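# About Kinnear

Kinnear tests grippers, robot arms, cameras and controllers for companies that are about to buy them. We are based in one large room and two small ones, and we have been doing this work for six years. We don't build hardware and we don't take a commission from anyone who does. A customer tells us what they want a machine to pick up, move or sort, and we try several products on that job and write down how each one did.

Most of our customers are small. They pack mail orders, run repair counters, fill shelves or handle returns, and they have one or two jobs they would like to automate. They usually come to us after seeing a sales demonstration that went well and wondering whether their own boxes and bags would go as smoothly. Sometimes the answer is yes. We have also talked people out of buying anything, and a few of them have come back later with a different job.

## How the company started

Senga Dunbar and Torquil Rankin worked together at Standano, a parts distributor, where they had to choose a gripper for a returns line. They read every data sheet they could get and picked the one with the highest rated force. It crushed the cartons. The replacement was slower and cheaper and ran for years.

When Standano closed the returns line, Senga and Torquil bought two of the arms from it and rented the place we still use. The first paying job came from Vesine, a mail-order bookshop that wanted to know if a two-finger gripper could lift thin paperbacks off a flat table. The report was four pages long. Vesine is still a customer and sends us a crate of damaged stock every July, so we rarely run short of books.

## What we test

**Grippers.** This is over half of our work. We compare finger shapes, pad materials, stroke, grip force and how well a gripper copes when the object isn't quite where it should be. We test both motor-driven grippers and hand-held ones. A hand-held gripper lets a person do the job with the same kind of fingers a robot would have, and it shows very quickly if a finger is too thick to get under a flap.

**Arms.** We look at reach, repeatability, payload at full stretch, and how much noise an arm makes in a room where people are trying to talk. We also note how long it takes two people to unpack it and get it moving from the manual alone.

**Cameras.** We check how well a camera setup keeps track of a tool in ordinary light, including late afternoon sun through a window. For hand-held work we often use marker cubes, which carry black-and-white square patterns that a camera can find from several sides. We compare cube sizes and mounting points, and record how often the patterns get hidden behind a hand or a box.

**Controllers.** We measure the delay between a command and the movement, and we see what happens when a cable is pulled out in the middle of a cycle. The Zatitz controller on our main bench is our own reference unit. Every other controller is wired up in the same spot and run through the same set of moves.

## How a comparison runs

Each comparison starts with a visit or a call, and then a box of real items from the customer. We ask for the awkward ones. If a customer sends only clean, square, new cartons, we ask again.

Next we agree on a list of tasks. A common list includes opening a carton, taking an item out, setting it down flat, turning it over and putting it back. Each task is done 30 times with each gripper, and we change the person holding it partway through so that one good pair of hands doesn't decide the result. Dropped items count as failures. So do items that are picked up but come away marked or bent.

For two-handed tasks we put a gripper in each hand. Fingers can be different on the left and right, and some of the best results have come from pairs that don't match. Work takes place at an ordinary table or desk at normal height, with the usual office furniture left where it is. Our customers' machines will have to work near chairs and trash bins too, and a tidy lab tells them less than they think.

Overhead views are recorded for every session. From above, the reviewer can follow both tools, the markers and the object at the same time, then go back to the side view when something slips.
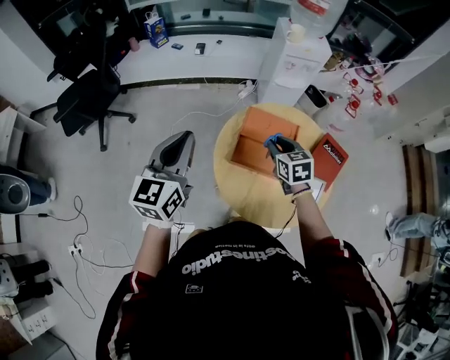

## What customers get

The report is short. The first page gives our pick, or says that none of the products did well enough. After that come the tables: successes and failures by task, time per task, and a list of every item that was damaged. Recordings are included, and each failure in the tables has a time next to it so that the customer can find it without watching the whole thing.

We also write down what bothered us. A gripper may score well and still be tiring to hold after an hour, or have a screw in a place no normal wrench can reach. Notes like these go on a page of their own, with the name of the person who wrote them.

A standard comparison covers up to four products and takes 18 working days from when the items arrive. Larger ones take longer, and we give a date before we start. The price is fixed once the task list is agreed. If we have to repeat a test on account of our own mistake, we don't charge for it.

Makers sometimes ask to see a report about their product. We send them the settings we used and the failures we recorded, but the report itself belongs to the customer – they can share it or keep it to themselves.

## The people

**Senga Dunbar** runs the company and is the person you will speak to first. She sets the task lists and signs every report.

**Torquil Rankin** looks after arms and controllers. He does the wiring, keeps the spare parts and handles anything that has to be returned to a maker.

**Pin-yu Yip** is in charge of cameras and tracking. She joined us from a film editing company and built the system we use to review recordings.

**Lachlan Lennox** designs the gripper trials and trains the people who hold the tools. He also makes finger adapters when a customer wants to try a shape that isn't sold.

**Quentin Maillard** handles the numbers, the report layout and the invoices. He answers questions in English and French.

We bring in extra hands for longer trials. They are paid by the day and get a half-day of practice before any of their attempts are counted.

## Some of our recent work

- A comparison of four two-finger grippers for a stationery seller. Thin notebooks were the hard part, and the gripper with the narrowest tips did best by a wide margin.
- A delay test on three controllers for a company that sorts small electrical parts. Two were close enough that we told the customer to choose on price.
- A tracking test for a workshop that wanted to use hand-held grippers with one overhead camera. We recommended adding a second camera on the left side, where the worker's forearm kept hiding the marker.
- A repeat of an older carton test for Vesine, with 17 of the original items and a newer set of fingers. The results were better on soft covers and the same on hard ones.

## Visiting and sending items

Visits are by appointment on weekdays. Customers are welcome to watch a trial or to try the grippers themselves, and most do. Please wear closed shoes and tie back long hair. There is parking behind the building, but the entrance is narrow and vans should use the street.

When sending items, pack them the way they would normally arrive at your site and write the job number on the outside of the parcel. We can take parcels up to 60 pounds without notice. Call ahead for anything heavier, as there is no loading dock. Items are kept for three months after the report and then sent back or recycled, whichever you marked on the form.

To ask for a quote, send us a few photos of what you want handled, the number of items you move in a normal day and the names of any products you are already considering. Senga replies to most messages within two working days.

*Page last updated May 2024*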